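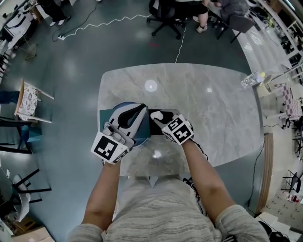 Tundbridge, 20th August

Skillex opens its teaching floor to outside teams, and yes, you can bring your own chores

Hi, it's the Skillex team lead writing this one myself, because our last release was so stiff that my own mother gave up after the headline. So I'm going to tell you the news the way I'd tell it over lunch.

Starting now, companies, schools and labs can book time on our teaching floor in Tundbridge and show a robot a job by hand. You pick up a pair of our Fjeld handheld grippers, you do the job the way you'd like it done, and what you did gets recorded as a demonstration that a robot arm can learn from. No code, no joystick, no week of training before you get to touch anything. Most people are recording by the end of their first morning.

If you've followed us since February, you know we used to do all of this with remote control. One person sat at a console and drove an arm, and the arm did the task very, very slowly. It worked! It still works, and we still do it for jobs where you want the real arm's reach and weight in the data. But picking up one flat thing from a tabletop by remote control can eat your whole patience for the day, and I say this as somebody who likes driving the arm. With a gripper in each hand you just reach out and do it. You feel the edge of the thing through the handle, you notice when it's about to slip, and you fix it without thinking. All those little fixes are exactly what we want to record.

What's in the Fjeld kit

A kit is a matched pair, left and right, with fingers that open and close as you squeeze. There's a camera on each gripper looking out past the fingers, and there are the black-and-white marker cubes, which let the software work out where each hand is and which way it's turned. You can also wear a head camera, and I'd tell you to, at least for two-handed work. The gripper views are great up close, but they lose track of the other hand more than you'd think, and the head view ties the whole thing together.

The fingertips swap out. We've got curved pads for wrapping around things and small rounded tips for pressing, and you can mix them, one kind on the left and another on the right. A lot of our regulars end up doing just that (one hand holds, the other one pokes).

The whole set records as one take. You start it, do the task, stop it, reset the table, and go again. A flat item that has to be pinched up off a smooth surface might need a lot of takes before the arm gets the hang of it. Something soft needs more. We'll tell you what we'd expect for your task when you book, and we'll be wrong sometimes. 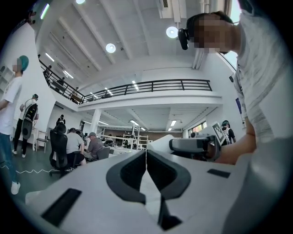 How a session goes

We run the floor in blocks of 2 hours, with 11 stations open at once when we're full. It gets lively. There are people standing and recording, people sitting down checking takes on a screen, somebody always looking for a charged battery. If you need total silence to concentrate, ask us for an early block.

First we fit you with the gear and walk you through calibration, and that part is dull but please don't skip it. Then you do a few throwaway takes. Everybody's first takes are too fast. I don't know why, maybe it's being recorded, but people who fold and sort things for a living suddenly go at it like there's a prize. So we slow you down a bit, and we ask you to pause for a beat before you grab and again after you let go. That little pause makes the recording much easier to cut up later.

Keep your markers turned toward the cameras when you can. Sleeves are the usual trouble, along with resting your wrist so the cube tips under. If a take goes bad, say so out loud and keep moving. We keep a fair number of the bad ones too, especially where you dropped something and picked it back up, as a robot that has only ever seen perfect takes has no idea what to do after a fumble.

At the end you get your recordings, a report on which takes tracked cleanly, and a replay on one of our arms if your task suits it. Watching an arm copy the way you tilt your wrist is a strange feeling and I'm not over it yet.

What we've learned so far

We ran this as a trial with our friends at Zamevholm, who pack small household goods and have a long list of fiddly jobs they'd love some help with. Together we recorded 800 takes across 65 different tasks. Some of those tasks came out well and are already running on a test arm. Some didn't. Anything see-through gave us grief, and so did shiny tabletops when the ceiling lights bounced straight back up into the head camera. We're working on both, and for now we may ask you to shift your setup a little or try a different mat.

The nicest surprise for me was how much people's styles differ. Two packers will pick up the same item from opposite corners and both are right. We used to try to get everybody to do it one way. We've stopped that. We now ask for several people per task, and if you can send a mix of new hands and old hands, even better.

Booking

Blocks are open to teams of any size, and you don't need to own a robot. Bring the objects you want handled, plus spares of anything that can crack or crease. Wear something comfortable, with sleeves that stay put. Gear, fitting and help on the floor are included, and your recordings stay yours unless you choose to share them.

If you'd prefer remote control, tell us when you book and we'll set up a console station. You can do both in one visit and compare them, and I'd love to hear which one you liked.

Press visits are welcome during any block. Write to the Skillex press desk in Tundbridge and mention whether you want to try the grippers yourself. Please say yes.

About Skillex

Skillex makes tools for teaching robots by demonstration, including the Fjeld handheld gripper kit and our remote control stations. We're based in Tundbridge.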